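Jestia Recalls Cordless String Trimmer Batteries, Offers Free Replacements

Jestia is recalling a batch of battery packs sold with its cordless string trimmers after the company received reports of the packs shutting off under load and, in a smaller number of cases, overheating on the charger. Owners can get a free replacement and do not need a receipt.

The recall covers the slim battery pack supplied with the Jestia 300 string trimmer and sold separately as a spare. The larger pack that comes with the company's leaf blower is not affected, and neither are the chargers. Jestia said it had received 176 complaints through its service line and its dealers. Most described the trimmer cutting out in thick grass and refusing to restart until the battery was removed and put back. In 30 of the complaints, the owner said the case of the battery had become too hot to hold during charging. No injuries have been reported.

The company traced the problem to a connector inside the pack that can work loose with vibration. The part was supplied by Treltell, which changed the way it fastens the connector partway through the production run. Packs made before the change are the ones being recalled. Treltell said in a short written statement that it is working with Jestia and that parts made after the change passed additional testing.

To find out whether a battery is included, owners should look at the label on the underside, next to the release button. Recalled packs have a lot number beginning with 718. Packs with any other starting number can be used as normal. On some older packs the label may be worn from sliding in and out of the trimmer – in that case, Jestia asks owners to treat the battery as recalled and bring it in.
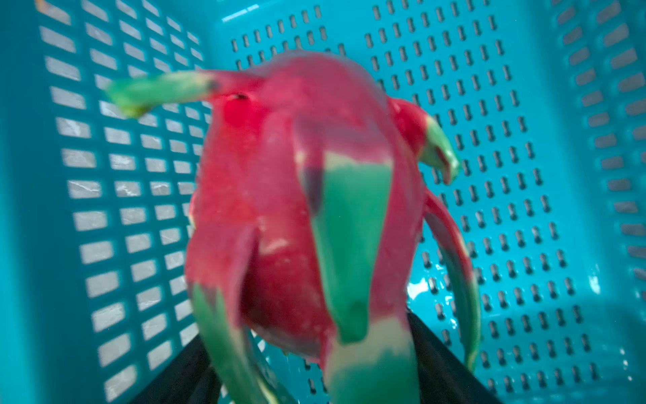 Replacements are being handled through dealers, so there is no need to ship anything. Lithium battery packs with a known fault should not be put in the mail or dropped in household trash or curbside recycling. Dealers have been given fire-resistant bins for the returned packs, and will hand over a new one on the spot if they have it in stock. If they do not, they will take down the owner's details and call when the next delivery comes in.

Novley Garden & Power, one of the larger Jestia dealers in the area, said it expects its first shipment of new packs on Friday. The store on Brzozowska Street will open its service counter at 8 a.m. that day, an hour earlier than usual. Customers can also drop off batteries at the counter before then and pick up the replacement later. The store is asking people to bring only the battery and leave the trimmer at home, as space behind the counter is limited at this time of year.

Until a recalled pack is replaced, Jestia advises owners to stop using and charging it. The pack should be taken out of the trimmer and stored in a dry place away from gasoline, solvents and anything else that burns easily. A garage shelf is fine if it is out of direct sun – a closed shed that heats up in the afternoon is not. Packs that are swollen, cracked or leaking should not be carried in a car, and owners in that situation are asked to call the service line for instructions.

The trimmer itself is still on sale. Units now in stores come with the revised battery, and boxes that have been checked carry a green dot beside the bar code. Owners who bought a used trimmer, or were given one, are covered on the same terms as the original buyer.

Jestia said it will also extend the warranty on every replacement pack by one year from the date of exchange. Registration is done by the dealer when the new battery is handed over. Customers who bought a spare pack of another brand to keep mowing and trimming through May will not be reimbursed for it, the company said, but those who paid a repair shop to diagnose the shutoff problem can submit the bill at any dealer.

The company has not set an end date for the exchange program.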